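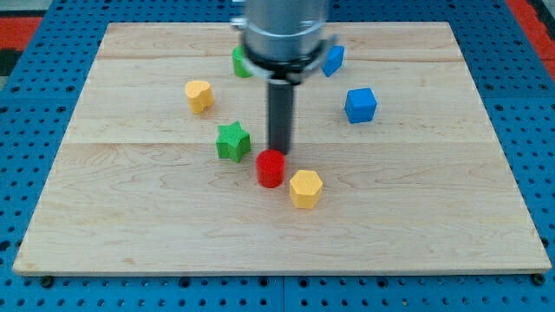

Small colored blocks on a pale wood board.

Lyle Kowalczyk
December 28, 2018

Okay friends, a long one tonight, so get yourself something warm. I want to talk about learning to quilt at my age, and about color, which I was so sure I understood.

1/ I started my first real quilt this December, using a pattern called Prancombe that my neighbor Nelu Nedelcu passed along to me in a big soft envelope. It calls for 422 pieces. I laughed out loud at the kitchen table and then I started cutting.

2/ The thing I keep learning is how much a color changes depending on what sits next to it. I had a green I adored in the shop – truly adored – and beside the navy it went completely gray on me. Back in the drawer it went, poor thing.

3/ Nelu's advice was to lay a few scraps on something plain and light, with plenty of space between them, then walk away and make tea. When you come back you see which one is shouting. Mine was the orange, every single time!

4/ I've sewn 9 blocks so far. Two have points that don't meet and I've decided to love them anyway (I did unpick one of them twice, so please don't think I gave up easily).

5/ Somebody asked about batting. I went with cotton, 40 dollars for more than I needed, and the leftovers are going into potholders for my sister, who doesn't read these, so hush.

6/ Next up is the border. I'm torn between the dark red and a little brown stripe I've been saving for years. If you've done a striped border, did you miter the corners or just let them butt up? Tell me everything, I have all evening and half a pot of tea left.

Last updated: December

Get new posts in your inbox. Enter your email to subscribe to our newsletter.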